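4.2 Shopping task, second round

The student team (Dinsa, Huet and Ljungberg, with Ackroyd looking after the safety side) moved on to the shopping task in October, once the drawer task was working well enough to leave alone. Brief for the task is short. Operator gets a list, drives the robot to the vegetable counter, picks what is on the list, puts it in the basket, takes the basket to the till table. All picking is by teleoperation at this stage, no policy in the loop. The club rules allow one operator and one spotter, nobody else inside the tape.

We kept 220 runs out of the ones recorded. A run was thrown out if the spotter had to touch anything, or if the list was misread (happened more than we would like, the Tunness lists are printed very small). Mean run length was 59 seconds for single item lists. Longer lists are dealt with in 4.4.

Most of the trouble was with baskets and not with vegetables, which surprised us. The vegetables are light and forgiving. A handle is thin, it swings, and the operator's own view of it is poor once the hand has closed. Head view gives the whole counter but smears badly when the robot turns, see Figure 6a. The wrist view is sharp and close, but the hand takes up the top of the picture and the operator can lose track of which rim they are over, see 6b. Huet asked for both views side by side on the operator screen and this was done for the last 17 runs. To few to say much, though the operators prefered it. 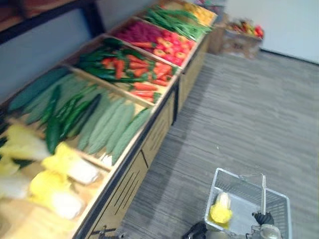
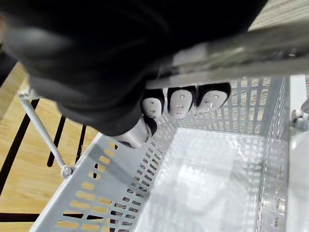 Figure 6. Teleoperated shopping task. (a) Head view along the vegetable counter, right gripper closed on the handle of the wire basket, one cabbage inside. (b) Wrist view, fingertips over the rim of a grey perforated basket with nothing in it.

Failures were sorted by hand by two of us (Dinsa and Ljungberg), and Whiteley settled the ones where they disagreed. Commonest kind: dropped handle while turning. Next: item caught on the rim and falling outside. Wrong item picked was rare and nearly always cucumber for gourd. We did not try to fix the turning drops in software. Operators were told to slow down before turning and that was that, drops went down, runs got longer. Trade-off not measured properly yet.

One note on labelling. Start of a grasp is taken as first finger contact, not when the hand starts to close. In the Puvham notes it was the other way round, so the numbers in section 3 should not be compared with these directly. All 623 grasps in the kept runs were relabelled with the new rule, the old labels are still in the archive under the previous name.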